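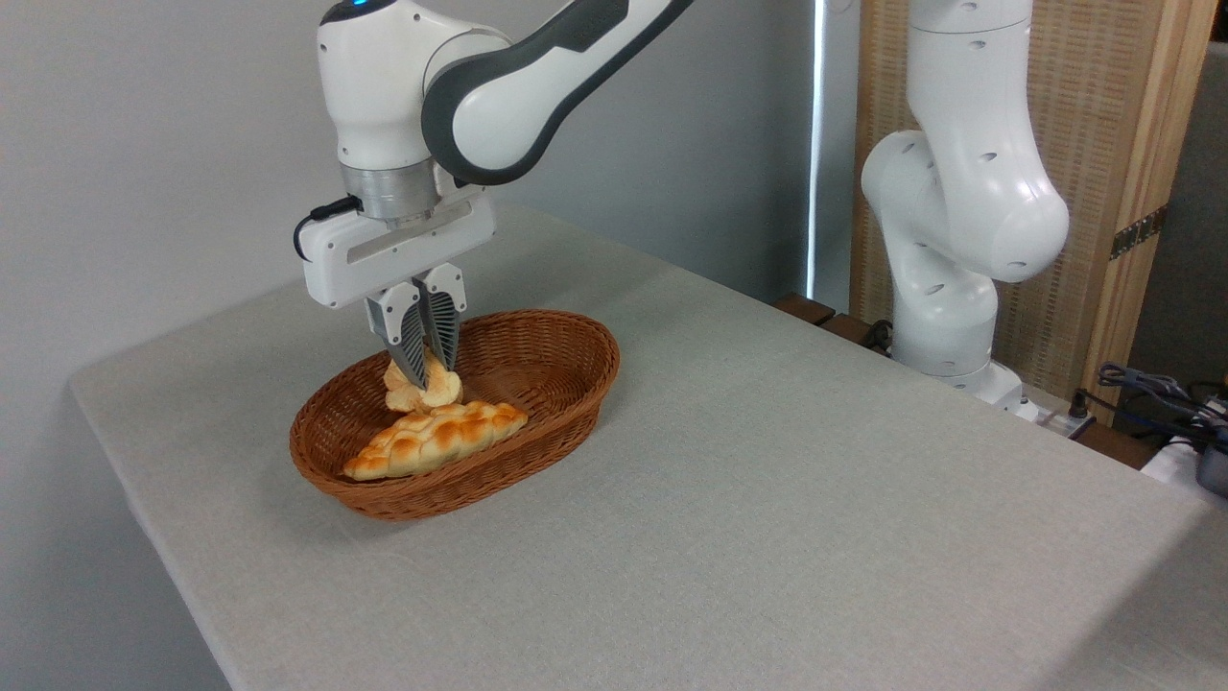 Teaching the arm to pick bread out of a basket, by hand and by remote

Posted Sep 20, 2025 by Abbas Salehi

I've had a good many emails since the cloth folding tutorial asking for something with food in it, and bread is a lovely place to begin. It's light, it's cheap, it forgives a clumsy pinch (up to a point), and no two rolls are the same shape, so you can't get away with teaching one fixed movement and calling it a day. This page goes through how we record demonstrations for the basket task, first by pushing the arm around with your own hands and then by driving it from the Sakitz controller. If you've only ever done one of the two, please read both halves anyway, as the second leans quite a lot on the first.

I'm assuming you have your arm bolted down, your emergency stop within reach, and the Wevano recorder installed and talking to the gripper. If the recorder can't see the gripper, go back to the setup page and sort that out before you do anything else. I've tried to be brave and carry on without it, and I ended up with an afternoon of beautiful arm paths and no idea when the fingers had closed.

What you need

A shallow basket with sides that flare out a little. Deep baskets are a second month project.
A table with a cloth on it, pulled flat. Plain gray is kind to the cameras.
Small rolls, preferably knotted ones, and one larger loaf. A braided loaf is good because the top is bumpy and the small roll sits on it at a different tilt every time.
Ridged fingertip pads. Smooth ones will do it, but you'll squeeze harder than you want to.
A soft brush, for crumbs.

Real bread or fake? I use real bread for the recordings I mean to keep and fake bread for practicing. Real crust flakes and dents, and a roll that's been picked up thirty times has a waist like an hourglass, so swap it out before it gets to that stage. Day-old rolls hold up better than fresh ones, and the bakery will often let you have them for next to nothing if you ask nicely near closing time.

Setting the table

Put the basket where the arm can come straight down into it without stretching. If the elbow is nearly straight when the fingers are over the far rim, move the basket closer. Lay the big loaf in first, on a slant across the front of the basket, and set the small roll on top of it or tucked against it. Leave the back of the basket empty to begin with. You'll want that room later for your fingers to come in from behind, and it gives you somewhere to put things when you start shuffling the layout.

If you have a second arm nearby, fold it up and out of the way before you start, and leave it there for the whole session. The same goes for chairs, mugs and your sweater. Anything that wanders about in the background between one recording and the next is something the model may decide to care about.

Part one: by hand

Switch the arm into hand guiding mode and give it a second to go soft. Stand to the side of it, take hold above the gripper with one hand and around the forearm with the other, and move it about a little in free air before you go anywhere near the bread. You're getting a feel for the weight. Every arm has a direction it likes to drift in, and it's much nicer to find that out over an empty bit of table.

Now the demonstration itself.

1. Bring the arm to your start pose. Use the saved one, don't eyeball it.
2. Press record and count to two in your head. Those still moments at the start make trimming far easier.
3. Move over the basket at a comfortable height, well clear of the rim, with the fingers open.
4. Turn the wrist so the fingers will close across the narrow way of the roll. Do this up high. Twisting once you're down among the bread is how loaves get nudged.
5. Come straight down. Stop when the pads are a bit past the widest part of the roll.
6. Close the fingers with the foot pedal. Wait for them to settle.
7. Lift a small amount, only enough to part the roll from the loaf, and pause.
8. Carry on up, over the rim, and across to the plate.
9. Lower, open, back away, return to the start pose, stop recording.

Step 7 is the one people rush, and I rushed it myself for ages! That little pause just above the loaf is worth having in every demonstration. If the grip is poor, the roll will usually show it there, by tipping or slipping down the pads, and it only has a short way to fall. It also gives the arm a clear moment to learn from, where the fingers are closed, the roll is up and the loaf has stayed put.

About grip force. The recorder's force setting runs up to 1000, and for a small roll you want to be a long way under the middle of that. Start at the lowest setting, try a lift, and nudge it upward until the roll stops slipping. Then leave it alone for the entire set. I know it's tempting to bump it up for a heavy roll and back down for a light one, but unless you're recording the force as part of the demonstration you're just muddying things.

Keep your hands out of the camera's view as far as you can. You won't manage it perfectly, and a knuckle here or there does no great harm, but a set where a big human forearm crosses the basket every time will teach the arm to expect one. This is the main reason I move over to remote control once the basic motion feels right.

Part two: by remote

Pick up the Sakitz controller, clear your arms from the workspace, and switch from hand guiding to follow mode. The scaling should be at half to start with, so that a long sweep of your hand is a short one for the gripper. It feels like stirring honey at first. Stick with it.

The steps are the same as before. What changes is you. You've lost the feel of the rim and the crust, and you're judging height by eye, which is surprisingly hard when you're looking down at a golden roll sitting on a golden loaf. Two things help. Sit so that you see the basket from the side, low enough that there's a visible gap under the fingers as they come down. And look at the shadow on the cloth when you're outside the basket, as it closes up toward the gripper as you get lower.

Lachlan Urquhart, who built most of our Bite gripper mounts, showed me a trick I now use constantly. Let go of the clutch button at the top of each descent, bring your hand back to a comfortable place, and press it again before going down. You then always do the delicate part with your wrist relaxed. I used to arrive at the roll with my hand up by my ear.

If you brush the loaf on the way in, don't stop the recording. Back up, straighten out, go down again. A few demonstrations with a small wobble and a recovery in them are good to have. If the loaf gets properly shoved, or the roll goes over the side, throw that one out and reset.

Changing things between recordings

Do a handful with the layout the same, to warm up, and then start moving things. Turn the roll. Slide it along the loaf. Swap which way the loaf slants. Shift the basket a hand's width on the cloth. Change one thing at a time for the first while and write down what you changed. When we did our big bread set at the Prasberg workshop we finished with 2331 demonstrations, and the notebook turned out to be worth as much as the recordings when we wanted to know why the arm was so bad at rolls near the left rim. (We'd hardly recorded any.)

You don't need anything close to that many, by the way. A single basket and one kind of roll will get you something pleasing from an evening's work.

Brush the pads between every few lifts. Crumbs pack into the ridges and the grip goes slippery so gradually that you'll blame the bread.

Checking what you've got

Play back each recording at double speed and look at the gripper trace alongside it. You want one clean close and one clean open. A flutter in the close usually means a bounced pedal. Trim the stillness at both ends down to half a second, tag the recording with the layout from your notebook, and save.

Then let the arm try it alone, slowly, with your hand on the stop. Use a roll you don't mind losing.

The follow-up in November will cover two rolls in the basket at once, and choosing between them. If you get stuck before then, send me the recorder log along with your question, and tell me what kind of bread it was.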